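Home | Shop | Care Guides | FAQ | Delivery | Contact

Cut Flowers at Home: Frequently Asked Questions

Nov 23, 2022
By Dwayne Lyons

These are the questions that come in most often at the Ridgeway counter. If yours isn't covered, call the shop or ask the driver to pass it along.

How soon do the flowers need to go in water?

As soon as you can manage it. An hour in the wrapper in a cool room won't hurt most stems. If you can't arrange them right away, stand the whole bunch in a clean bucket, wrapper and all, and come back to it later.

Do I have to cut the stems?

Yes. Take off half an inch to an inch with a sharp knife or pruners. Kitchen scissors tend to crush soft stems. Strip any leaves that would sit below the water line. Cut again every time you change the water.

How big should the vase be?

For a hand-tied bunch, pick one a little under half the height of the flowers. Our Valtance bunches are cut long and need a tall, heavy vase. The Kododov posies will fit in a drinking glass.

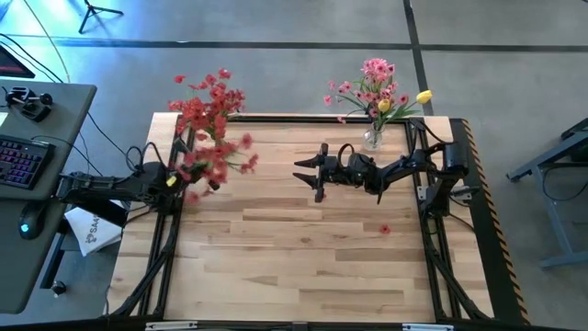 Can I put tulips in with other flowers?

You can, and we sell them that way in season. Tulips keep growing after they are cut, and they bend toward the light, so the shape you start with won't be the shape you have on day four. With two yellow ones in among pink daisy-type flowers in a small glass vase, one can stand up in the middle and the other lean out to the right on a longer stem, and it still looks fine. If you want them all level, take them out and trim them every other day. Daffodils are different. Their sap shortens the life of tulips, so give them their own vase for the first 12 hours.

Small blossoms are dropping off my bunch. Is it old?

Not necessarily. Bunches with clusters of little flowers on thin stems shed when they are handled, and a few on the table after arranging is normal. If they are still coming down in handfuls the next day, call us.

How often should I change the water?

Every two days, or sooner if it looks cloudy. Wash the vase with dish soap at the same time. One packet of Vostard flower food goes with each fill. We don't recommend pennies, aspirin or soda.

Where should I keep them?

Away from radiators, direct sun and the fruit bowl. Ripening fruit gives off a gas that ages flowers.

Can I order the same bunch again?

Usually. Give us the order number from your card. Peonies are May only.

Last updated: Nov. 2022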